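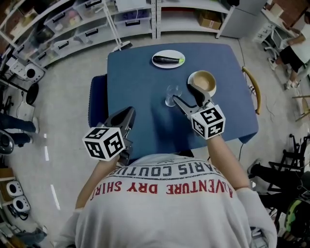 Week 8 handout: When the tracking lies to you
Course in Handheld Gripper Teaching, Eide campus
Notes by Britt-Marie Westerberg

Welcome back, everyone! Last time we got as far as good recordings and how pleasant they are to work with, so today I want to spend our time on a bad one. It cost the Neltach project the better part of May, and I still think of it with a mixture of affection and dread.

First a quick reminder of the setup. You hold one gripper in each hand, each gripper carries a cube with black and white markers, and the software works out where your hands are from the markers it can see. The task in the Neltach set was table clearing: plates, bowls, a glass, a vegetable or two on a cloth. Very ordinary things, and people got quick at it (a little too quick, as we shall see).

What happened

Fares Hakim was replaying a trained motion on the arm at low speed when the left side dropped 20 mm in a single step and pressed a bowl into the table. The force limit tripped and the arm stopped. The bowl cracked, Fares was standing well outside the line, and that was the whole of the damage - but a drop like that beside somebody's hand would have been another story.

Where it came from

Idun Rønning went back through the recordings, all 4000 of them, and found the same jump in 2129. One marker face on the left cube had been glued on a quarter turn wrong after a repair. As long as two or more faces were in view, the software outvoted the bad one. When the wrist turned so that only the bad face showed, the position leapt, and then it leapt back again. Our smoothing filter rounded the leap into something that looked like a brisk human movement, so it passed every check we had.

What we do now

Check each cube against the printed card before the first recording of the day, and again after any knock or repair.
Look at the raw track before the smoothed one.
Reject any step over 8 mm between two neighboring samples, and write down which gripper it came from.
Run every first replay with no dishes on the table and one hand on the stop button.

For next time, please read Eilif Lundgren's short note on filters and bring one jump you found in your own group's tracks. If you can't find any, come and see me and we'll look together.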